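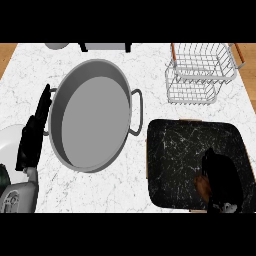

Is Flumunby worth the trouble if you only have one graphics card? For two-handed kitchen tasks I'd say go for it, as long as you're patient with the setup.

Flumunby is the training method from Gil-soo Kong's group, packaged by Zandow, and I've been running it in their simulated kitchen since April. The idea is simple enough: train one policy for both arms, then let it practice on its own mistakes. I started with the big two-handled pan on the marble counter, which is a mean little test – the handles are thin loops and the fingers are long and flat, so a sloppy approach angle ruins everything.

I gave it 400 test runs and it got the pan lifted in 286 of them. My old Sung baseline never came close! Most of the misses were the two arms getting out of step (one lifts, the other's still closing), and more training didn't fix that for me.

Gripes? The config files are a mess, and it took 3954 practice episodes before the curve moved at all. I nearly quit. Still, I'm keeping it, and the dish rack task is up next.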